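Nomham opens its teaching lab to local schools in June

I'm Lemlem Tsegaye, I run the outreach side at Nomham, and I've been itching to share this! Starting in June, students can come in and spend a morning testing water from their own creeks and taps. Sessions are free, and we've set aside $4,000 for bus fares.

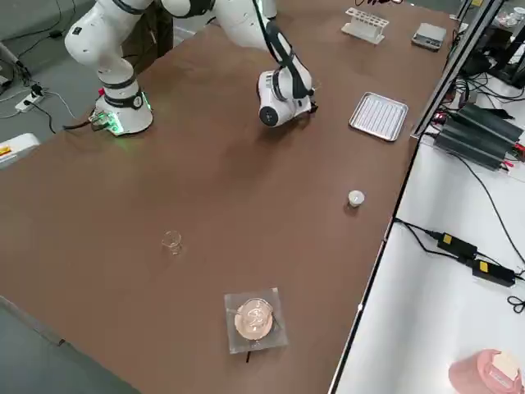 How to sign up

Teachers, just call the front desk and ask for Corentin Rolland. We have 50 places to start with, and each group needs 2 adults along.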